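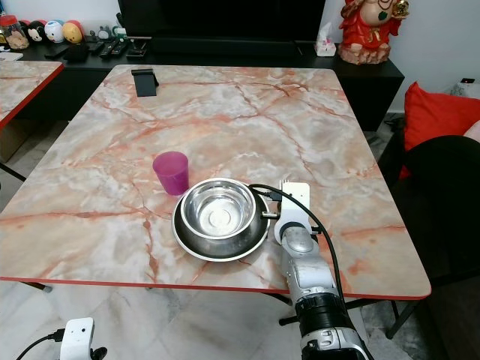 Project updates · Grant reports
2 min read

Hi Hermine,

Quick report on the August open day at Dunden, as promised. I'd planned on 15 visitors and we had 30 through the door, so the hallway got pretty loud (in a good way!) and we ran the demo four times instead of twice.

Damian Zürcher drove the arm for the first two rounds and I did the talking. We kept the tabletop job simple, just a metal bowl and a plastic cup, and people still wanted to stand there and ask questions for ages. Mostly they asked how the gripper knows how hard to squeeze. I need a better answer to that one.

The Mayrhofer people came at 2 p.m. and stayed to the end. They'd like a session at their own place in Dronley, and I said I'd check with you first — it would mean moving the table setup, and I don't have a price for the van yet.

On money: we spent almost 800 of the open day budget, mostly on printing and lunch. Receipts are in the shared folder under Wenico.

Still to do: the feedback forms (Damian has them) and a shorter intro talk. Mine ran way over in round one. Could you let me know about Dronley before I write back to them?

Contact the project office | Back to top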